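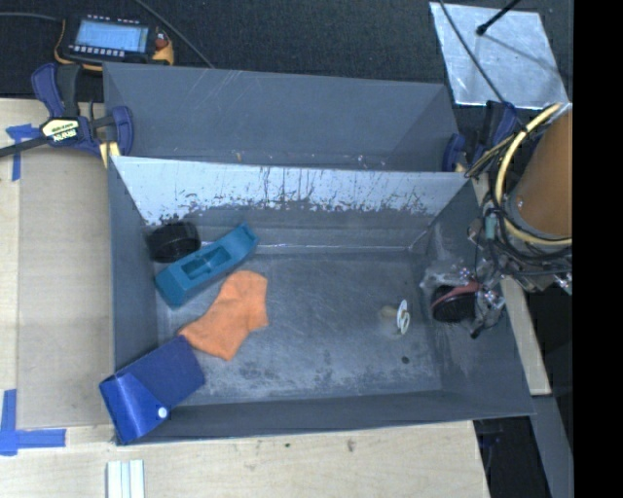
Grey bins, a few bits in the front one

Ondesthorpe Parents Board > Primary > Moving from the juniors to Braris?

fulhamexile
Hi all, we moved up from Fulham in February and my eldest is in Year 5. Has anyone got a child at Braris Primary? The juniors is fine but there are 33 in her class and she's gone ever so quiet. Went round on Thursday and really liked it!

mumof2andadog
Both of mine are there and I love it. Lovely reading room, and the head stands at the gate every morning (even in sleet). Classes are smaller too.

tallpaul_k
Smaller for now. They've taken 15 extra this year and the hall can't fit everyone for lunch, so mine eats at twenty to twelve and comes home starving. I wouldn't move a Year 5 for the sake of one year and a bit.

mumof2andadog
Bit harsh Paul, lunch is a timetable thing and they're sorting it after half term.

tallpaul_k
They said that last year!

gatequeue
I'm with Paul on the timing. Have you asked about Aliyu though? It's the secondary most Braris children go on to, 1,013 on the roll, and mine found it huge after a little primary. Worth a look before you decide.

fulhamexile
Hadn't thought about secondary at all, thanks. Does the bus go that way or is it a lift every day?

gatequeue
Bus from the church, 7.50. Passes are £600 a year, so start saving.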